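4. Naming and sorting small mixed items

Figure 3. Two small items, one pale and box-shaped, one yellow and flat.
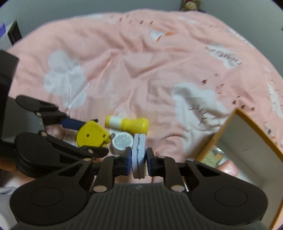 Most of what people keep in a mixed drawer is small, hard and made to be held in one hand. We had expected paper and string to make up the bulk of it, as they did in Clegg's earlier kitchen survey, but in the Garside and Flerness homes the bulk was small goods with a casing of some kind. Such goods are awkward to sort by shape. The pale item in Figure 3 shows the difficulty well: seen along its narrow edge, it is a little box with angled corners and a thin dark seam running its length, and a person asked to name it from that side has very little to go on beyond the small catches or slots along the upper part. The yellow one is easier to describe and no easier to name. It is a thick, flat disc with a corner that sticks out, a small metallic ring or tab at the side, and two dark dots which can be read as eyes or as screw holes. Read as eyes, they send it to the toys. Read as screw holes, they send it to the tools.

4.1 Procedure

Visits were made to 17 homes in January, nine in Garside and the rest in Flerness. In each home one adult was asked to empty the drawer, tin or basket where they put things that had no other place, and to sort the contents into as many groups as they liked. They were told that there was no right number of groups and that they could change their minds. Wayne Mottram did the Garside visits and Krisztina Pálfi did those in Flerness. Each sorter worked at their own table and was left alone with the job for as long as it took, apart from a short talk at the end.

Across all the homes 3775 items were sorted. Loose screws, nails and pins found in a closed container were treated as one item together with the container. Batteries were treated singly, including those still in a packet, which in hindsight gives them more weight than they deserve. Food, medicine and money were put aside before the sorting began and do not appear in any of the tables.

When the sorter had finished, we asked for a name for each group and wrote it down as spoken. We then took a few items from each group and asked what they were called. Sorters could say that they did not know. We did not offer names of our own, and where a sorter asked us what a thing was we said we would talk about it afterwards. Verena Mösli later coded the group names by the main reason given: use, room, owner, material, looks, or no reason.

4.2 What the groups were called

Use was the most common reason for a group, followed by owner. Names such as "sewing", "bike bits" and "for the blinds" turned up in nearly the same words in both places. Owner groups were usually named after a child or a parent who had moved out, and these were the groups people were slowest to break up. Material was hardly used at all, except for metal. No sorter made a group for plastic, although plastic items were present in every home, and when asked, several said that it would have been too large to be any help.

Every sorter made at least one group for things they could not place. The largest of these held 18 items. We call these rest groups. Their names were vague ("bits", "don't know", "ask Dad"), but their contents were less mixed than the names suggest. They were mainly closed items with two halves, items with a ring or hook, and single pieces that looked as if they belonged to a set.

4.3 Seams, rings and faces

Three features of an item came up again and again in the talks. The first was the seam. People turned a seamed item over and ran a thumbnail along the join, and if it would not open they tended to put it in the rest group without trying again. A seam told them that there might be something inside, and most were unwilling to throw away a thing whose inside they had not seen. Pálfi's notes from Flerness record one woman who kept a sealed case for this reason alone and said she would deal with it when she had a small enough screwdriver.

The second was the ring. Anything with a ring, loop or tab was likely to be placed with keys, even where the sorter agreed that it had never been on a set of keys. We think that the ring is being read as an instruction – hang this up – and that keys are simply the nearest group that hangs.

The third was the face. Two dots side by side were enough for several sorters to talk about an item as if it were an animal, and items of this kind went to the toy group even in homes with no children. Bright colour appears to push in the same direction. We cannot separate the two here, as nearly all the items with a face-like pattern were also brightly coloured, and a follow-up with matched grey and coloured items would be needed.

4.4 Agreement between sorters

To see how far the groups depended on the owner, Ľubomír Beneš asked a second adult in each home to sort the same items afresh on the following visit. Use groups held up well. Owner groups did not, and in some homes they vanished altogether. Rest groups were made again every time, with many of the same items in them. The two adults often gave different guesses about what a thing was while agreeing on where it should go.

Second sorters also worked faster and made fewer groups. Whether this comes from knowing the items less well or from caring less about them is taken up in Section 5, together with the storage trays that were left in each home after the second visit.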